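Search this site
Enter keyword
Search

About Tillon Wallcoverings

Tillon prints and sells wallpaper and surface films for homes, shops and small hotels. The company was started by Santeri Miettinen, who had worked as a paper hanger and was tired of rolls that did not match from one batch to the next. He rented a unit on Valtonen Road, bought a used printer and took orders by phone. We are still at the same address, though we now have the unit next door as well.

What we make

Our range has 100 patterns. Most are botanical prints, with some stripes and a few plain textures. Each pattern is drawn in our own studio and printed to order. We keep a sample of every batch for as long as the pattern is in the catalog, so a customer who needs one more roll two years later can get a close match.

All papers are sold in standard rolls. Panels can be cut to size for alcoves, cabinet backs and display walls. Please measure the width in three places before ordering, as few walls are square.
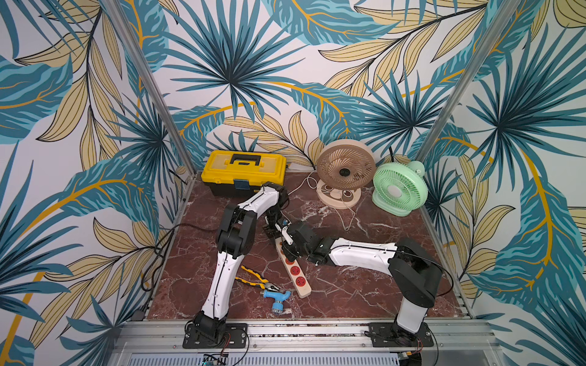 Large tropical leaf print in teal, navy, mustard and beige, with a dark red-brown marble top.

How we work

Carys Lougher runs the studio. A new pattern usually takes a season to finish. She draws by hand, scans the work and then tests the repeat at full size on the wall by the stairs. If the join can be seen from across the room, the drawing goes back to her desk. New patterns come out every September.

Printing and cutting are done by a team of 16. Orders placed before noon are printed the next working day. Large orders for shops and hotels are scheduled separately, and we give a delivery date in writing.

For hanging, we recommend Bondex paste on bare plaster and Umon primer on painted walls. We stock both at the front counter.

Visiting us

The showroom is at 1451 Valtonen Road. Full-size samples can be borrowed for a week with a small deposit. Parking is behind the building, and the entrance is by the loading door while the front steps are being repaired.

Page last updated March 17, 2018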